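Removing limescale from stainless steel without dulling it

Asked 05/11/2021

Our water tests at 309 ppm hardness. The set is stainless, bought as Farkis, and the teapot has a chalky ring inside at the fill line. Vinegar left overnight took off part of it. Is a stronger acid safe, or will it etch the finish?

Teapot first, then the cup and saucer from the same set.
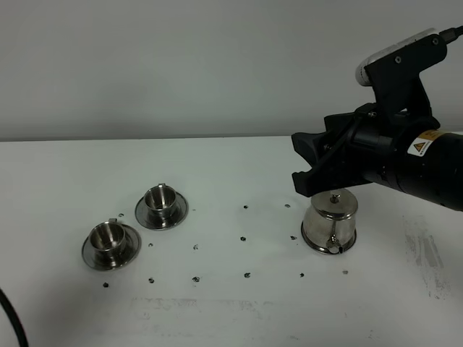
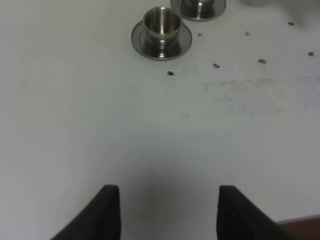 Maritza Agudelo
Use citric acid, 13 grams per liter, in hot water. Thirty minutes, then rinse and dry. It will not etch ordinary stainless at that strength. Do not use anything with chloride in it -- bleach and hydrochloric descalers both cause pitting. Repeat once if the ring is heavy.

Reply 2
I just boil a lemon in mine. Works fine.

Reply 3
Agree on citric. At 309 ppm the ring will be back by December unless you empty the pot after each use. Scale forms as the water evaporates, so drying matters more than the descaler. Skip steel wool, it leaves iron behind and that rusts. A 2,000 grit pad is also too much for a polished finish.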